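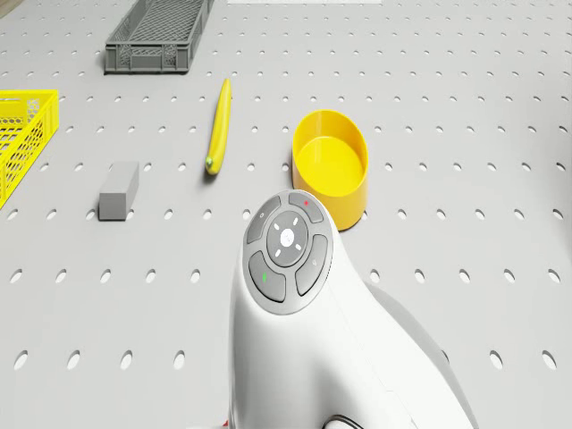

Proof Four

The press at Petanero ran two-color work until noon and single-color work after that. The Clukov anniversary menu was a two-color job, so it had the morning slot, and the morning slot closed at 11:40 whether the plates were right or wrong.

The designer set proof four on the light table and measured the left margin. It was correct. She measured the gap between the date and the rule beneath it and wrote the result on the job ticket. It was short by half a point.

The client had approved proof three. The approval was stapled to the ticket with one instruction in blue pencil: same, but warmer. She had read this as a question of ink. She had moved the red toward orange, pulled a new proof, and found that the date now looked heavier than the names. To correct for that she had opened the letterspacing. The line had grown, the rule had been lengthened to match, and the half point had gone somewhere in the process.

The order was for 399 menus on cotton stock, folded once. The mill in Spahić sold the stock in cartons of 1,000 sheets and did not take returns. She had 64 sheets set aside for makeready, and the pressman had already used most of them on the black.

"It's half a point," the pressman said.

"I know what it is."

"Will they see it?"

She considered this as a technical matter. The menu would be read at arm's length, in a dining room, by people who had been married for a long time and by their friends. At that distance the eye could pick up a crooked line easily and an uneven gap with some difficulty. Half a point was below what she would expect anyone to notice.

She put proof three next to proof four. The old red was flat and slightly blue. The old spacing was tight. The date sat under the names as if it had been there first.

At 11:05 she took the form back to the stone, unlocked it, and removed the new letterspacing one strip at a time. She left the orange in the ink. The rule went back to its first length. She added a half-point lead beneath the date, locked the form, and tested it with the heel of her hand - nothing moved.

The pressman had the rollers inked when she came back. He set the form in the bed and ran one sheet.

She measured the gap, initialed the sheet, and wrote 5 in the corner. Then she moved the Zasier envelopes to the afternoon and went to wash her hands.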